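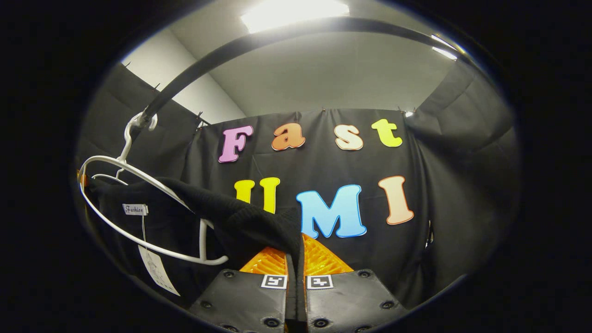 Rereading the chapter four times and still failing the quiz

I'm in my second year at Pritchard and I study 2 hours a night, which mostly means reading the same pages until they look familiar. Then the quiz comes and they're strangers again. My highlighter is in better shape than I am. How do people get this stuff to stick?

Raimonds Ramanauskas
Familiar is the trap. Close the book after each section and write down what it said, from memory, on scrap paper. It will be ugly. Then open the book and fix what you missed - that's your list for tomorrow. I did this for 9 weeks of anatomy and went from guessing to passing, though I did run out of scrap paper and had to start on the backs of my parking tickets.
Go back to the list the next day, then again a few days later. 10 minutes is plenty.

burnosero
get more sleep

Ulter
Sleep is fine advice, but so is going to office hours. Bring one problem you got wrong and explain out loud what you thought you were doing. Around the second sentence you'll usually hear the mistake yourself, and the instructor gets credit for teaching. Also, put the highlighter away until you've read the page once. Mine used to come out completely yellow.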